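The Water Corner and Other Useful Places: A Gallery from Our Upstairs Workroom

Posted 9/25/23 by Efa Trevor

We have been at Grotgate long enough now that people have stopped getting lost on the stairs, and several of you have written to ask what the upstairs workroom looks like with furniture in it. When we last put up a gallery the place was bare boards and echo, and Viorica Vlachou was still drawing desk positions on the back of an envelope. So I've gathered a few pictures and notes together, with apologies to anyone who was hoping for the courtyard (the courtyard gets its own page once the paving is finished, I promise!).

The workroom takes up most of the upper floor. It's a long sort of room, with enough floor left over in the middle that you can spread a job out properly and walk all the way around it, which was the one thing everybody asked for when we were packing up the old rooms at Skerkivby. I have a soft spot for Skerkivby and always will, but we did spend nine winters there stepping over each other, and the kettle and the printer shared a power point for most of that time.

The water corner

I'm starting with water because it's where everyone else starts, usually before they've put their bag down. We argued about plumbing a tap in, and Gonzalo Herrero got as far as a quote for it, but in the end the bottled kind won. It could be going on the first morning and it can be shifted if we change our minds about the layout. The old cooler at Skerkivby lived in a passage where you had to drink with your elbows in, so having one out in the open still feels like a bit of a luxury to me.

The spare bottles stay on the floor close by. Vasanthi Abeysekara would like a proper rack for them and has shown me several, in several colours, and I expect we'll have one by December. Until then the rule is that you leave the walkway clear and you tell somebody when we're getting low, preferably before the long weekend and not during it.
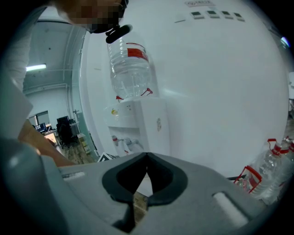 The dispenser with a full-sized bottle turned over on top, and three more with red caps waiting on the floor beside it.

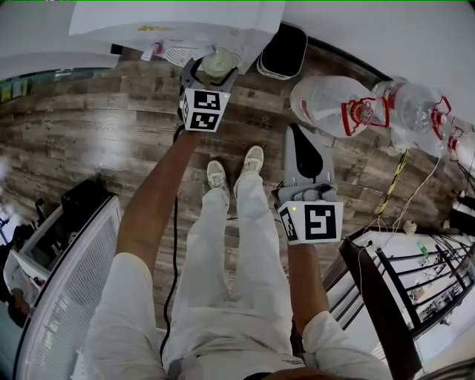 More of the plank floor, with clear bottles lying on their sides and a striped yellow-and-black pole close to them.

The floor

I want to say a word about the floor, as it took up more of our winter than anything else did. The boards we inherited were sound but very tired, and Carmela Toledo, who has laid more floors than the rest of us have walked on, talked us out of carpet in the space of one cup of tea. She was right, too. Chairs roll on it, boxes slide on it, and a spill can be mopped up straight away by whoever is nearest. The greyish brown was her pick as well. I had my heart set on something paler, and I've since seen what shoes do to the pale sample we left by the door, so I have gone quiet on the subject.

We went over the measurements twice and still finished one pack short. The supplier's range was called Clornus and the colour number was 674, and I'm writing that down here because three of us have already lost the scrap of paper it was on. If you ever need to match a board, that's the one to ask for. There are 19 spare lengths under the stairs behind the folding tables, so please look there first.

The desks and the far end

Desks are down the far end, where it's a little quieter. Viorica's envelope plan lasted almost intact, with one swap after Gonzalo found he was sitting directly in the afternoon sun and turning slowly pink. There is no fixed seating. Sit where you like, push the chair in when you go, and if you've moved a monitor to suit your neck then by all means leave a note for the next person, who may have a different neck.

The last of the moving boxes are slowly being dealt with. I counted 35 of them the night the van came and was very proud of us for getting them up the stairs, and then rather less proud as the weeks went by and they stayed shut. If one has your name on it, this is your friendly reminder. If one has Esteban written on it, that's the old storeroom's name and the contents could be anything at all, so bring a cuppa and a bit of patience.

Coming to see it

You're welcome to drop in and have a look for yourselves, and we'd love the company. Ring the bell marked 732 and give us a minute to get down the stairs. Parking is best around the back after the school run. If you took pictures of your own on the moving day, send them to me or hand them to Vasanthi, and I'll add them to this page when the next batch goes up.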